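Handout 9: A grip fault during a whisking task

Course: Faults in robot handling systems
Prepared by Sidra Afridi

Read this before the lab session. The case is the Urus cell, and the log extracts are in the shared folder under Draller. You will need the fault table from Handout 7.

1. Background

The task is short. The arm picks up a balloon whisk, brings it over the bowl, makes a set number of strokes and puts it back on the table. The controller ran the Hiletti grasp library with default settings. Over the test period in July it completed 2,741 cycles and logged 17 faults. All 17 were recorded as "object lost" and cleared by the operator with a restart.

The whisk is a poor object for this library. Most of its length is wire, so the only usable gripping surface is the handle, and the load at the wire end acts on a lever arm. Any contact between the wires and the bowl wall twists the handle in the fingers.
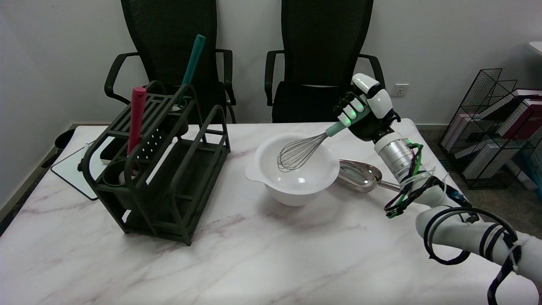

Figure 1. Whisk held by the handle, wires in the bowl.

2. What the log shows

In the cycle we will study, the grasp was reported as stable at closure. Finger current then dropped in two steps during the third stroke. The first step was below the alarm threshold and raised no flag. The second crossed it, and the controller did what it was set up to do on "object lost": it opened the hand and retracted the arm.

The whisk had not been lost. It had rotated in the grip, and the outer fingers had unloaded while the others still held it. The opening command is what dropped it.

Note the timing. The interval between the first step and the opening command was 365 ms – long enough for a slower stroke or a re-grip, had either been available.

3. Cable routing

A second cause was proposed by the Marquez review. The cables are tied along the outside of the forearm, with slack left in loops near the wrist. If a loop catches or pulls tight as the wrist turns, the drag shows up as an added wrist torque, and the controller cannot tell this from contact at the tool.

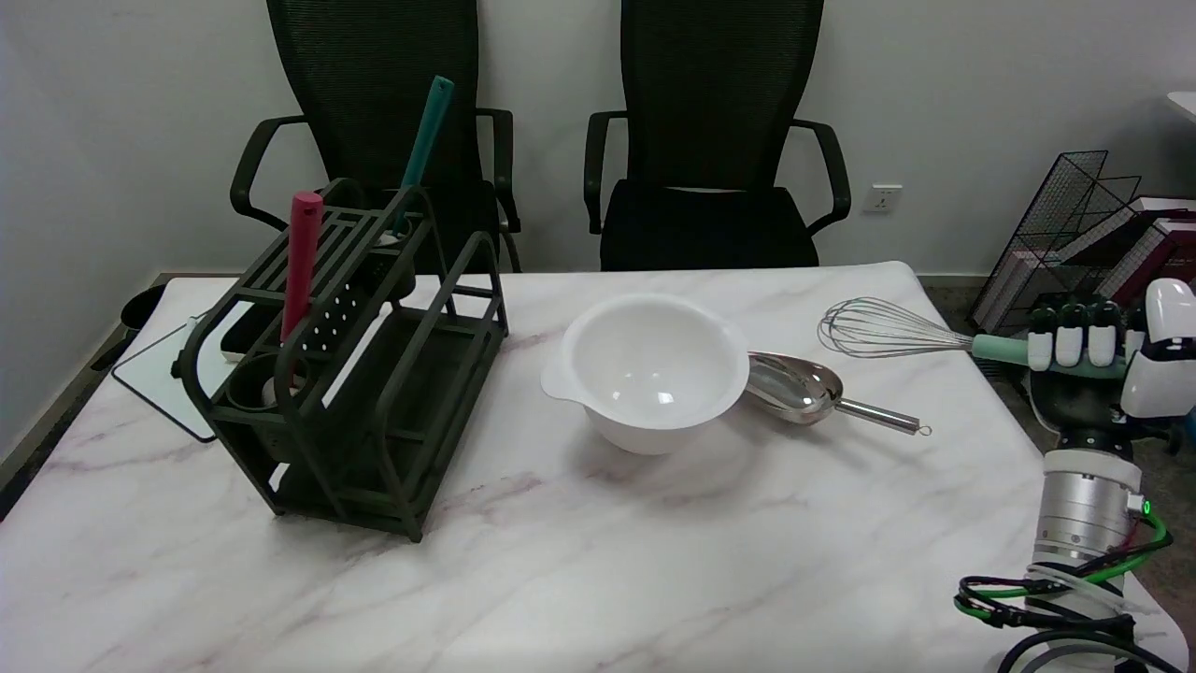

The review did not prove this for the cycle in question. It did find that the wrist torque offset varied with wrist angle when the hand was empty, and that the offset had been zeroed in one pose only. Treat cable drag as a contributing cause, status open.

4. Corrective actions

a. "Object lost" now leads to a hold at the current position. The hand opens only on operator command.
b. The lower current step is logged as a warning and halves the stroke speed.
c. Torque offset is measured in 9 wrist poses before each run.
d. Nobody reaches into the cell during a hold until the drives are disabled. A holding hand is still powered.

5. For the lab

Plot finger current against wrist angle for the full cycle and mark both steps. Write one paragraph on whether action (a) could create a new hazard if the tool is jammed against the bowl. Bring the plot on paper.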